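Clearing and Setting: Notes for the Lunch Service Talk
By Perla Orozco
February
Last updated 8:40 a.m.
Print this page | E-mail this page

Start with the tray. Most of the new staff at Lostatitz have carried one at home and think there is nothing to learn. Ask them what goes on first. Wait for answers.

Then give ours: nothing goes on until the tray has been wiped, rim included. A crumb shows up badly on beige.
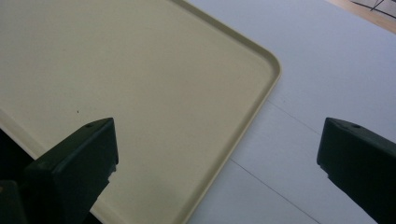
Corners next. Run the cloth around the inside of the lip, then across the flat part. We have 81 trays at Lostatitz and 20 minutes between sittings, so keep this short.

Move on to the setting. Plate on the mat, tray beside it, flatware last. Pick up a fork by the handle - never by the tines. Mention that the striped mats slide a little on a smooth board, and that the plate should be set down, not pushed. Pass a wide-rimmed plate around the room if there is time.
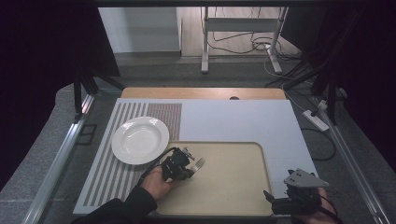 Guadalupe Hinojosa asked at the last talk whether the fork could go on the tray before the plate goes on the mat. Her people at Enurside do it that way and find it quicker. Tell them either order is fine for small tables. For the table of 40, plates first.

Finish with stacking. Dry trays only, eight to a pile. Questions until the bell.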